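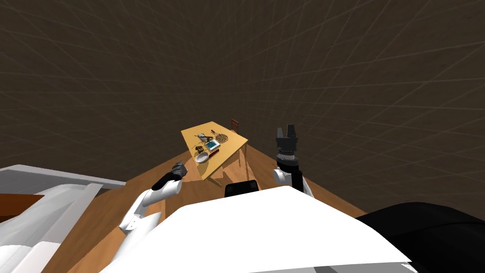
Two robot arms raised toward a small yellow table in a computer-rendered scene.

News > Music > Live Events > Press Releases

Sirkico to Allocate Zisow Fan Concert Seats by Ballot at Rajput Hall

Sirkico, the promoter of the upcoming fan concert by the pop group Zisow, has confirmed that tickets for the September show at Rajput Hall will be allocated by ballot. The timed online queue used for the group's earlier dates will not be offered. Entries will be handled through Truvix, the ticketing service already used by the hall for its own program.

Rajput Hall will be configured with 1,526 seats for the concert. Of these, 900 are reserved for members of the official Zisow fan club and will be assigned in the first draw. A further 175 seats with a partly restricted view of the stage will be sold at a lower price in a separate draw on the day of the show. The remaining seats go to the general ballot, which is open to anyone with a Truvix account.

How the ballot works

Each account may submit one entry per draw and may request up to 2 tickets. An entry submitted in the first hour has the same chance as an entry submitted in the last. Applicants are not charged when they enter. A payment card is registered at the time of entry and is charged only if tickets are assigned.

Applicants for the fan club draw must enter the membership number shown in their club profile. The number is checked against the club register when the entry is submitted, and an entry with an inactive or mismatched number is moved to the general ballot automatically. Memberships must be active when the fan club draw opens. Memberships purchased after that point are valid for all other club benefits but do not qualify for this draw.

Seats are assigned after the draw has been completed. Two tickets requested on one entry are always placed side by side. Separate entries cannot be linked, and Sirkico is unable to move ticket holders after assignment in order to seat groups together.

Results for both advance draws will be sent by email on a Wednesday, with the fan club results at noon and the general results at 6 p.m. The same information will appear in the applicant's Truvix account. Unsuccessful fan club applicants are carried forward to the general ballot unless they have unchecked that option on the entry form.

Same-day draw

Entries for the restricted-view seats open at 9 a.m. on the day of the concert and close at noon. Results are posted by 1 p.m. These tickets must be paid for by 3 p.m., after which unpaid seats are offered to the next entries on the list. Applicants who already hold a ticket for the concert are not eligible.

The restricted-view seats are located at the sides of the balcony. Sound is not affected, but part of the rear stage and one of the side screens cannot be seen from these positions. The seating plan on the Truvix event page marks each seat concerned.

Ticket transfer and entry

Tickets will be issued in digital form only. The entry code becomes active at 10 a.m. on the day of the concert – screenshots taken before that time will not scan. The lead ticket holder must show photo identification matching the name on the account. The second ticket holder does not need identification but must enter at the same time as the lead holder.

Transfers between individuals are not permitted. Ticket holders who cannot attend may return tickets through Truvix until the evening before the show and will receive the face value, less the original service fee. Returned tickets are offered to unsuccessful applicants in the order drawn. Tickets found listed on other resale sites will be canceled without a refund.

Accessible seating

Wheelchair spaces and seats with step-free access are handled outside the ballot. Requests are made by form on the Rajput Hall website, and one companion seat is included with each space. Applicants who have requested accessible seating should not also submit a ballot entry, as duplicate requests will delay processing.

Merchandise and light sticks

Official light sticks may be brought into the hall and will be paired to seat numbers at stations in the lobby. Pairing closes 15 minutes before the start of the concert. Light sticks from earlier tours are compatible if the firmware has been updated in the fan club app. Banners larger than a standard sheet of letter paper, tripods and folding stools are not allowed in the auditorium.

Merchandise will be sold from the side entrance from 11 a.m. A concert ticket is not needed to buy merchandise. Pre-ordered items are collected from a separate counter – the order confirmation is required.

About Sirkico

Sirkico promotes pop concerts, fan meetings and related events in small and mid-size halls. Press requests should be submitted through the media form on the Sirkico website. Accreditation for the Zisow concert closes when the general ballot closes.

Related
Rajput Hall publishes fall season seating plans
Zisow fan club app: firmware update for light sticks
Truvix adds ticket returns to account page
Sirkico opens media accreditation for fan concerts

Comments

balconyleft
Does the carried-forward entry count as my one entry for the general ballot, or can I put in another one as well?

mintlightstick
@balconyleft One per account per draw, so I read it as the same entry. You'd have to uncheck the box and enter again, and I don't see what you'd gain.

setlist_notes
Good that the queue is gone. Last time I was on the waiting page my whole lunch break. Not so happy about the ID rule, my sister and I get off work at different times and now we both have to be at the door together.

rowk_again
Is there a coat check?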